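About Sovberg Tax Help

We started out as a single desk at the back of a print shop in Plernstead, open on Sunday afternoons for anyone who had received a letter from the tax office and didn't want to open it alone. People brought their letters in grocery bags and shoeboxes, and we'd put the coffee on and read them together. That was 25 years ago, and although we've moved twice since (and the coffee has gotten a good deal better!), the work has stayed very much the same.

Today there are nine of us, with our main office in Plernstead and a smaller one upstairs from the bakery in Motport. We look after families, retirees, shop owners and a growing number of people who have lived or worked in more than one country and have ended up with a bank account, a pension or a share of a grandmother's apartment somewhere far away. Most of them never meant to hide a thing. They just didn't know that it had to go on a form, and by the time they found out they were too worried to ask.

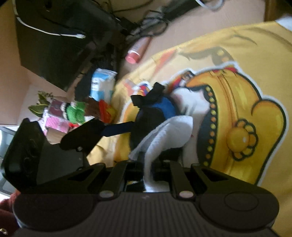

Those are the clients we've come to know best. If you have old foreign income to report, we'll sit down with you, work out which years matter, and write to the tax office on your behalf. We tell you what it will cost before we begin, and the first meeting is free, even if it runs long, as ours tend to do.

A few years ago we joined up with Najafi Bookkeeping, whose clients had been sharing our waiting room for ages anyway, so we can now take care of payroll and monthly books as well. Between us we speak six languages, and we're always glad to explain a notice in the one you're most at home in.

We don't set up offshore companies, and we don't take a percentage of anyone's refund. Please do call or drop by if you'd like to talk. The Motport door sticks a little, so give it a good push.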